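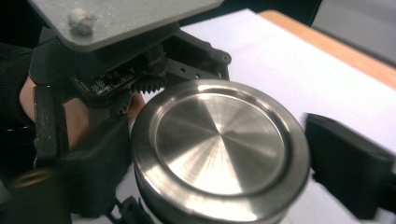

Veltitz is the pose and grip estimation layer we run between the wrist cameras and the planner. It takes the recorded gripper motion, cleans it up and hands over a list of grasp events. The pages in this gallery cover the October build, written by Renu Jaiswal with timing work from Priit Grigaitė. Spun steel is the hard case for the tracker: the bright wedges on a lid like this one move with the viewpoint, so features found on them drift against the rim. The new build masks specular regions first and fits an ellipse to the rim alone. Jaw width is read from the finger positions and checked against the fitted diameter. If the two differ by more than 4 mm, the event is flagged and left out of the export.

Time alignment is done per gripper. Each wrist stream is resampled to 100 Hz and matched to the head view by cross-correlating angular velocity over a 600 ms window.

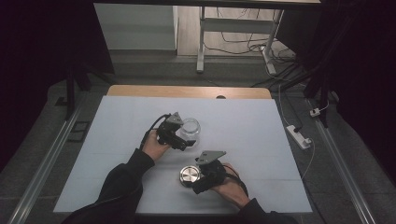 Left and right are solved separately and merged only when both tracks are stable. The merge step used to assume that both hands were working on the same object, which gave false contacts whenever a jar and its lid were handled apart. Object identity is now kept per hand until the planner asks for a joint action.

Known issues: clear glass still has no usable depth, and the fallback is a silhouette fit from the head view. Median solve time is 185 ms per event. The Morais exporter has not been updated for per-hand identity, so use the Flotilus one for now.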